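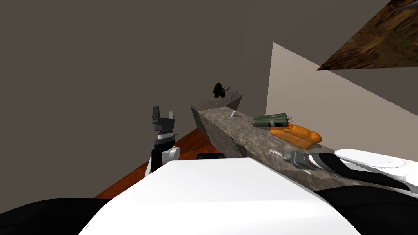
A robot's-eye look at a kitchen made by a computer. The right gripper is down on the counter, close to the bread.

Pick It Up! How Robots Try Out New Hands
From the Kirkodow Kids' Science Page
Updated Wed 29 September

Grab a spoon. Now grab a slice of bread. Now grab a sock, a grape and the biggest book you own.

Easy, right? You probably didn't think about it at all. But your hand did something different every single time. It opened wide for the book and squeezed hard. For the grape it used two fingertips and hardly squeezed (unless you now have grape juice on your sleeve).

A robot has to learn all of that, and it has to do it with the hand it's been given. So which hand should it get? To answer that, robot builders do one of the most fun jobs in all of engineering: they try out lots of hands on lots of stuff and see what gets dropped.

What is a gripper?

A robot's hand is called a gripper. Some grippers have five fingers like yours, but many have only two. Look at the robot's left arm in the picture at the top of the page. It's pointing up, and you can see two dark gray, blocky finger pads with a gap between them. When a gripper like that closes, the pads come together and pinch whatever is in the middle.

Two fingers doesn't sound like much! But try this: tuck away three fingers on one hand, so you only have your thumb and pointer finger left. Now walk around the house and see how much you can pick up. Quite a lot! You can even open most drawers.

Other grippers work in other ways. Some have suction cups that hold on like an octopus. Some have soft rubbery fingers that curl around things. There are even grippers that look like a bag full of sand, which squash down over an object and then go stiff.

Why practice in a pretend kitchen?

Our picture isn't a photo. The floor, the counter, the loaf and the robot itself were all drawn by a computer. This kind of pretend world is called a simulation. It's a bit like a video game, except that the rules for how things fall, slide and bump are meant to be as close to real life as possible.

Simulations are great for testing because a dropped plate costs nothing. You press a button and everything jumps back to where it started. You can also swap the robot's hands in a few seconds. On a real robot, somebody has to get out a screwdriver, unplug the cables, bolt on the new gripper and check that it moves the right way. That can take a whole afternoon!

And a computer never gets bored. It can run the same test before breakfast, during lunch and all night long.

A fair test: Flimik against Briline

Let's look at a real comparison. We tested two grippers in a simulation program called Voyle.

The Flimik is a two-finger gripper with flat, hard pads. It's strong and very exact.

The Briline also has two fingers, but its pads are soft and bend a little when they touch something.

Both grippers got the same jobs in the same pretend kitchen. They had to pick up a loaf of bread, lift it and hold it still while we counted to five. Then they had to do the same with a fork lying flat on the counter.

Scientists call this a fair test. You change one thing (the gripper) and keep everything else the same. If the Flimik got a fat loaf and the Briline got a skinny one, we wouldn't know if we were testing hands or bread.

We did 1,206 tries in all. Of those, 454 were with the fork and the rest were with the bread.

So what happened?

The bread was lots of fun to watch. A loaf is long and rounded with a bumpy top, so there's no nice flat place to pinch. The hard Flimik pads only touched the bread in a few small spots. If the grip wasn't near the middle, one end of the loaf dipped down like a seesaw and the whole thing slid out. That happened 61 times.

The soft Briline pads squished around the bumps and touched more of the crust. More touching means more grip! The Briline dropped the loaf only 46 times. Hooray for squishy fingers.

Then came the fork, and everything flipped around. A fork lying flat is really hard to pick up, even for you. Most people slide a fingernail under the edge without noticing. The Flimik has thin, hard tips, and those worked a lot like fingernails. The Briline's soft tips just pushed down on the fork and bent. Sometimes they shoved it right along the counter and over the side. Clatter! (Well, a pretend clatter. Voyle doesn't make any sound, so we made the noise ourselves.)

Which gripper won? It depends what's for dinner. If your robot is going to work in a bakery, we'd give it the Briline. If it's going to set the table, we'd pick the Flimik. We're now trying a third kind, with soft pads and a hard little edge at the tip, and we can't wait to see how it does with the fork.

Where should the camera go?

Hands are only half the story. A robot also needs to see what it's grabbing.

The view in our picture looks out over the front of the robot's own white body, with an arm on each side. That's a handy place to look from, because you can see both grippers and a lot of the counter at the same time. But there's a problem, and maybe you've spotted it. The robot's body fills up the bottom of the picture and hides some of the floor and counter behind it. If a grape rolled down there, this view wouldn't show it.

A camera on the wrist is a different deal. It rides along with the gripper and gets a super close look at the fork or the crust. The trouble is that it can't see much else, so the robot might bump its elbow on something. In July we tried our tests with both views switched on together, and the grippers got to the right spot much more often.

Who tells the arm what to do?

The last part of the team is the controller. That's the thing that decides how the arm moves. Sometimes a person steers, using joysticks or special handles. Sometimes a computer program makes all the choices. Good testers change the controller and the gripper one at a time. If you change both at once and the robot gets better, which one do you thank?

Try it at home: the Great Gripper Contest

You'll need:
Two wooden spoons
Two kitchen sponges
Four rubber bands
A bread roll, a fork, a sock and an orange
Paper and pencil

First, hold one spoon in each hand and use them like robot fingers. Try to lift each object, and keep it up while you count to five. Give every object ten tries and write down how many times it falls.

Next, wrap a sponge around the end of each spoon and fasten it with rubber bands. Now you've got soft pads! Do all the tries again.

Remember to keep it fair. Use the same table, the same objects and the same person holding the spoons. Start the fork flat on the table every time, no leaning it on the orange!

When you're done, make a chart with two columns, one for bare spoons and one for sponge spoons. Did the same hand win every time? Want to make it trickier? Close one eye and try the fork again.

Words to know

Gripper: a robot's hand.
Simulation: a pretend world inside a computer.
Fair test: a test where you change only one thing.
Controller: the person or program that tells the robot how to move.
Wrist camera: a camera fixed near the gripper, for seeing things up close.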